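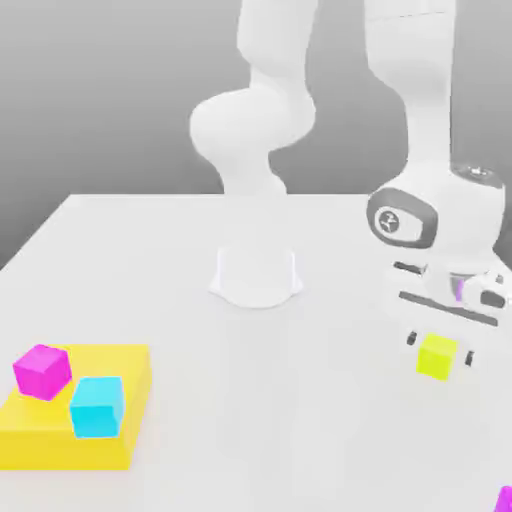

Cleline Fold-Flat Ironing Board, six months on

November 17, 2019

I bought the Cleline after my old Jondetti gave way under a duvet cover. The Jondetti had been a wedding present and had one leg shorter than the others for most of its life, so I wasn't expecting much of its successor beyond four feet on the floor at once.

It cost £55 from the hardware shop in Clomerden, which also sells birdseed and, for some reason, wedding hats. Carrying it home on the bus was an education for everybody on the lower deck.

Setting up is easy enough. You squeeze a lever under the wide end and the legs drop, quite fast, so keep your shins out of it. The leaflet says there are 6 heights. I have found four of them. The other two may exist, but the lever slides past them with a noise like a dropped cutlery drawer and I've stopped looking. The highest setting suits me well and I'm tall, so shorter ironers should be fine.

The board is wider than most and a shirt back goes on in one piece. The padding is good. The cover is less good: it has a drawstring that works loose by the third shirt, and the pattern (small grey lighthouses) has already gone brown at the nose, which I accept is partly my doing. Replacement covers are sold separately at a price I can only call optimistic. The Bravo cover from the market fits if you pull hard and swear a bit.

The iron rest is solid, takes a big steam iron and doesn't wobble. There is also a wire rack for finished shirts that holds one finished shirt, provided it belongs to a child.

Folded, it really is flat, and it slides in beside the fridge where the Jondetti never would. The catch that keeps it shut has held since the spring. In August I lent it to my sister for a fortnight and it came back with a squeak, cured with a dab of oil on the cross bar.

Would I buy it again? Yes, grudgingly, though I still don't like ironing and had half hoped the money would change that.

Four stars. The fifth is with the drawstring, wherever that's got to.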